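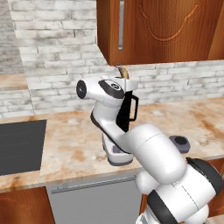 Why would they bother with a simulated kitchen when there's a real one down the hall, a reader named Sirnent wanted to know after I mentioned I was going to the open day in Flestbridge. I didn't have an answer then, so I put the question to the people at Bustent when I got there.

The short version is that a real arm breaks things, and a simulated one can be wrong all night for the price of the electricity. They reset the kitchen with one key. I watched them do it and it took less time than finding my glasses.

The open day was Sat 24 July, doors at 2. I took the bus, which was late, so I missed the welcome talk. The demos were in the back half of the building, past a coat rack and a long table of leaflets. I spent most of my time at the kitchen one. A white arm was working up near a wooden wall cabinet, right over the coffee machine, with something small and curved in its fingers. I took it for a banana. The man next to me said bread, and we left it there.

What I liked is that they ran the bad attempts too. On one of them the arm went up too early and got stuck against the cabinet, and the woman at the keyboard just said "yep" and started it over. The software is called Xu. It has been in use for around four years, and a new version is due in September. I asked if the cabinets and the brick wall mattered to the arm or were only there to look nice. The cabinets matter a lot, she said. The brick, less so.

There were two other stations, one with a conveyor and one for kids to steer a small cart – long line, so I skipped it. Coffee was from an urn.

They have the handouts up front if you go. Take the one with the blue cover, the other is mostly about hiring. Parking is behind the building and the sign is easy to miss coming from the river side.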